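Illa Cold-Process Linseed Oil: Frequently Asked Questions

General

What is Illa oil?

Illa is a cold-pressed, water-washed linseed oil for bare and previously oiled timber. It contains no metallic driers, solvents or resins. It cures by reaction with oxygen in the air, and the rate of cure depends on film thickness, temperature, light and ventilation.

How does it differ from boiled linseed oil?

Products sold as boiled linseed oil generally contain driers that speed up the cure. Illa has none. The washing process removes most of the mucilage (plant gums) and some of the free fatty acids, both of which slow drying and contribute to yellowing. A washed oil takes longer to cure than one with driers and usually leaves a harder film than raw oil.

Where can it be used?

Interior joinery, benchtops, tool handles, turned bowls, chairs and doors. It can be used on exterior timber if a maintenance coat is applied every year. It is not suitable for decking in full sun, for varnished or painted surfaces, or for floors that will be walked on within a fortnight of coating.

Can it be used as a binder for paint?

Yes. Skorus earth pigments are ground for use with Illa and the mixing ratio is printed on each pigment bag. Other dry pigments may be used, but oil absorption varies widely and a small test batch should be made first.

Preparation

How should the timber be prepared?

Sand with the grain and finish at 180 grit for joinery or 240 grit for furniture. Sanding finer closes the surface and reduces uptake. Vacuum the dust off. Do not use a tack cloth, as residue may interfere with penetration.

What moisture content is acceptable?

Below 15 per cent for exterior work and below 12 per cent for interior work, measured with a pin meter in several positions. Oil applied over damp timber will sit near the surface and may stay tacky for weeks.

Does old finish have to be removed?

Varnish, polyurethane, shellac and acrylic must be removed completely. Old oil finishes in sound condition need only be washed with a mild soap solution, left to dry overnight and scuffed with a grey abrasive pad. Wax must be removed with mineral turpentine before any oil is applied.

Are some species unsuitable?

Rosewoods and some other oily tropical species contain extractives that inhibit curing. Wipe the surface with methylated spirits immediately before coating, and test an area that will not be seen. Tannin-rich timbers such as oak and blackwood will darken noticeably. Pale timbers such as maple and hoop pine will take on a yellow tone that deepens in low light.

Application

How is it applied?

Warm the closed tin in a bucket of hot tap water. Never heat it over a flame or on a stove. Apply a thin coat with a lint-free cloth or natural bristle brush, leave for 20 minutes, re-coat any dry patches, then wipe off everything that has not soaked in. The surface should look damp, with no wet areas, after wiping.

How many coats are needed?

Interior joinery and furniture require 3 coats. End grain may need one more. Allow at least two days between coats at 20 °C, and longer in cool or humid conditions.

What is the coverage?

A 300 mL tin is enough for one small chair or a set of tool handles. Coverage on larger areas depends on species and sanding grade, and should be worked out from a test panel. The first coat always uses the most oil.

Why is the surface sticky?

The coat was too thick or was not wiped back in time. If it has been on for less than a day, rub with a cloth lightly dampened with fresh oil and wipe dry. If it has been on longer, soften it with mineral turpentine, scrub with a grey pad and wipe dry. Do not apply another coat over a sticky surface.

Can it be sprayed?

No. Overspray produces a fine film on surrounding surfaces that is hard to remove, and oil mist is a fire hazard.

Can it be thinned?

The first coat on dense timber may be thinned with up to 10 per cent mineral turpentine or citrus solvent. Later coats should be applied undiluted. Thinned oil must be used the same day.

Safety

Can oily rags catch fire?

Yes. Linseed oil gives off heat as it cures. Rags that are bunched up, folded or thrown in a bin can reach ignition temperature without any outside source of flame. Lay used rags flat in a single layer outdoors, away from anything combustible, until stiff, or submerge them in water in a metal container with a lid. The same applies to abrasive pads, paper towels and sanding dust containing oil.

Is it safe on surfaces that touch food?

The oil contains no added driers or biocides. Allow bowls, boards and spoons to cure fully before use. Full cure takes 53 days at 20 °C with good ventilation. Illa is not a food product and must not be swallowed. People with a flaxseed allergy should avoid skin contact with the liquid oil.

Is a respirator needed?

Not for undiluted oil in a ventilated room. When thinning with solvent, follow the directions on the solvent label. Wear a P2 dust mask when sanding.

Storage and straining

How should an opened tin be stored?

Keep it sealed, upright and in the dark, between 5 and 25 °C. Air in the tin will cause a skin to form. Decant leftover oil into a smaller glass container so that little air remains, and label it with the contents.

Is oil with a skin on it still usable?

Usually. Cut around the skin with a knife, lift it out in one piece and pass the remaining oil through a fine strainer or paint filter. Do not stir first, as broken skin is hard to remove. Discard the oil if it is stringy or has thickened to the consistency of honey.

Why is there sediment at the bottom?

Small amounts of residual mucilage may settle in cold weather. This has no effect on performance. Pour the clear oil off slowly, or warm the tin, let it stand overnight and strain. Cover the work surface before straining, as spilt oil will mark timber and stone.

Does cold damage the oil?

No. It may turn cloudy below 5 °C and will clear when returned to room temperature.

Maintenance

How is an oiled surface cleaned?

Use a damp cloth and a neutral soap. Avoid ammonia, bleach, microfibre pads and dishwasher detergent. Dry the surface afterwards.

How often should it be re-oiled?

Benchtops twice a year, furniture when it looks dull, exterior joinery once a year. One thin coat is sufficient. In southern states, exterior work is best left until after August, when overnight temperatures begin to rise.

How are water marks removed?

Most white marks fade within a few days. Persistent marks can be rubbed with a little oil on a grey pad, working with the grain. Black marks on oak are caused by iron and tannin and need an oxalic acid treatment before re-oiling.

Ordering and support

What sizes are available?

Illa is sold in 300 mL tins, 1 L tins and 4 L tins. Trade customers may order 20 L drums through Naneo.

Is the product 100 per cent linseed oil?

Yes. The seed is pressed and washed in small lots and the lot number is stamped on the base of the tin. Please quote it in any enquiry.

Who answers technical questions?

Oi-ling Su handles questions on joinery and exterior timber. Femi Lawal handles pigments, paint making and trade orders. Use the contact form and include the species, the number of coats, the drying time allowed and the room temperature. Questions received before 2 p.m. are answered the same business day.

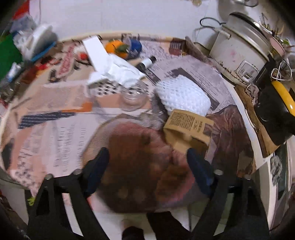
Mesh strainer and clear glass jar, with newspaper laid over the table.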